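Janotville Street Tree Survey – README

Version 3. Replaces the old spreadsheet that was floating round. If you have a file called trees_final_final, bin it.

What it is
2509 records of street trees in Janotville, one row per tree. Verges, medians, and the two little reserves behind the library. No trees in private yards, even when they hang over the footpath. Parks are a seperate file and not ready yet.

Files
trees.csv – the main table
species.csv – lookup for the species codes
streets.csv – street names and survey zone, 14 zones in all
notes.txt – walkers' comments, lightly cleaned, swearing taken out

Columns in trees.csv
tree_id – number, never reused
street_id – joins to streets.csv
species_code – joins to species.csv, UNK if unsure
girth_cm – tape round the trunk at chest height
canopy – S, M or L, by eye
health – 1 poor to 5 great
wires – Y if power lines run through or right above the crown
lat, lon – from phones, so expect drift under heavy canopy

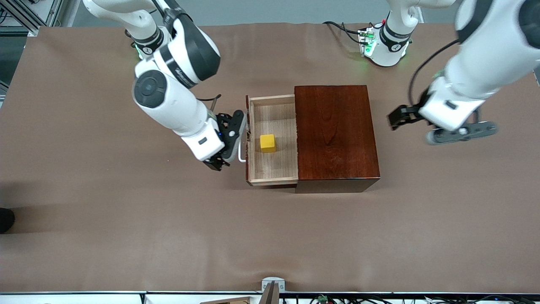

How it was collected
On foot, in pairs, one on the tape and one typing. Paper forms first, then the Clestik app from zone 5 onward. Paper ones were typed up later, mostly in the evenings, and that's where most of the typos come from. Multi-trunk trees: fattest trunk only. Stumps left out unless resprouting.

Colour of leaves was on the paper form but got dropped. Everyone had a different idea of what olive meant.

Known problems
- 97 rows have no girth. Fenced off, or too much ivy to get the tape round.
- Zone 9 was walked in winter. Bare trees there got marked down on health, so don't compare zone 9 with the rest.
- Plane trees and liquidambars mixed up on Gebru Street. Partly fixed.
- 40 points land in the middle of the road. Some are real (the median), some are phone drift. Flagged in notes.txt.
- Jacaranda spelled three ways in the notes. Species code is fine.
- Canopy is a judgement call. Use girth if you can. 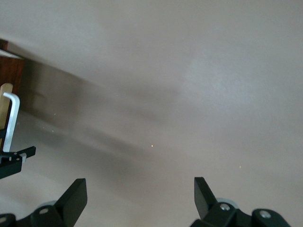 Good for
Shade maps, school projects, working out which streets have gaps. Species mix by zone is pretty solid.

Not good for
Deciding whether a tree is safe. Health score is not an arborist's report, please don't send it to council as one. Also no use for growth rates – one visit per tree so far.

Licence
Free to use and share, credit "Janotville Street Tree Survey". If you change the data, say so and give it a diffrent name.

Fixes
Send the tree_id and what's wrong. Photo of the leaves and bark helps, fruit too if there is any. Corrections go in on Wednesday nights, new file up the morning after.

To do
Parks file. Redo zone 9 in summer. Move the map off Cikero to something that loads on an old phone. Common names for the last few species codes.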